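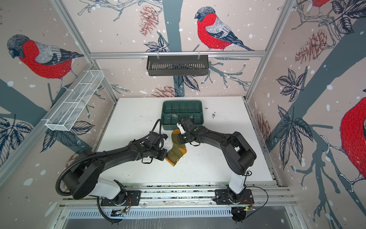
## 3.2 Station layout

All placements used the same white tabletop inside a three-walled enclosure. The walls carry a printed winter pattern of tree trunks, pinecones, and red-breasted bullfinches on a pale pink ground. The print was kept for the whole study. A plain gray lining was tested in October and dropped after the raters reported no difference in how easily they could outline a dark knit against either background.

Three containers were available at the station. A green divided tray stood near the far side of the tabletop. A dark slotted basket hung from a horizontal aluminum bar at the back wall, and a white wire-mesh basket with divided sections was mounted at an angle on the left wall. Only the tray was used as a target in the placements reported in this section. Results for the two baskets are given in Section 5, where the larger openings call for a different measure of fit.

The surface was brushed between blocks but not between single placements. Fine debris on the table was therefore permitted within a block, and it was logged only when it adhered to the knit and changed the outline seen by the raters. No placement was excluded on this ground.

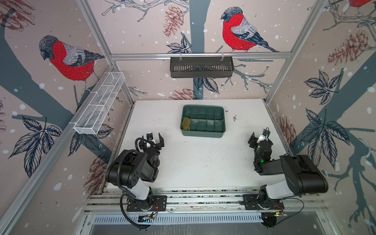
## 3.3 Items and fold forms

The item set was drawn from the Usden household textile list (Carrillo's revision), restricted to single socks. Paired socks were left out because the inner sock stiffens the bundle and hides the relaxation we wanted to measure. Plain and multicolor knits were both included. Contrast heels and toes were preferred where the list gave a choice, as the color boundary lets a rater see how far the heel has rotated after folding without touching the item.

Each sock was prepared in one of two forms:

- **Flat fold.** The toe is brought to the cuff, the heel is pressed to one side, and the result is folded once more across its length.
- **Roll.** The sock is laid with the heel up, rolled along its length, and stood on end so that the spiral faces upward.

The roll follows the method described by Fankhauser for narrow drawers, with one change. Fankhauser tucks the last turn into the cuff. We left it free. A tucked roll holds its diameter almost regardless of yarn, and in pilot work this removed most of the variation between items.

Footprint was taken at the widest point of the base and expressed as a fraction of the compartment's short side. Height was taken at the highest point of the knit, including any raised layer at the center of the spiral. Both readings were made twice, once directly after release and once at the end of the settling interval. Where the two raters disagreed by more than one scale division, the larger value was kept.
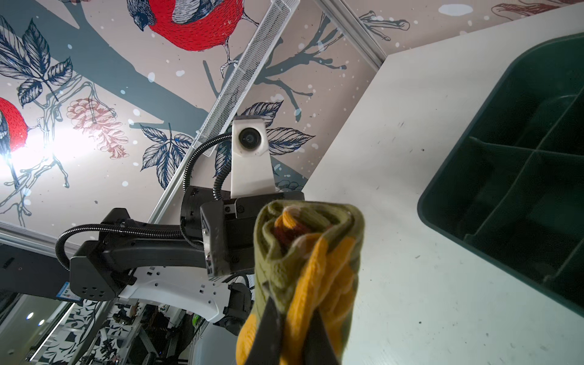

**Figure 4.** Rolled form held upright. Contrast knit lies along the lower and right portions of the bundle, and the inner layer shows at the top of the spiral.

The position of the contrast knit in Figure 4 is relevant to the rotation score. When the heel color sits low and to one side, the outer turn has more material on that side, and the base is no longer round. We scored such cases as "offset" and measured the footprint along the longer axis. The inner layer at the top was not scored for color, but its height above the outer turn was recorded as the crown.

## 3.4 Placement counts and coding

The full series comprised 1,000 placements, of which 609 used the roll and 391 the flat fold. The imbalance results from the order of the blocks. Flat-fold blocks were scheduled last and the series was closed when the total was reached. Comparisons between forms in Section 4 are therefore made on rates, with item entered as a grouping term.

Each placement was coded as *contained*, *leaning*, or *spanning*. A contained item lies wholly within one compartment. A leaning item has its base in one compartment and rests against a partition with some knit above the rim. A spanning item crosses a partition and touches the floor of a neighboring compartment. Items at rest on the rim, with no contact with either floor, were coded as spanning.

The coding sheet dated Dec 8, 2019 was used without further change. Earlier pilot placements, coded on the Trorska sheet, had a single category for leaning and spanning items and are not pooled with the series.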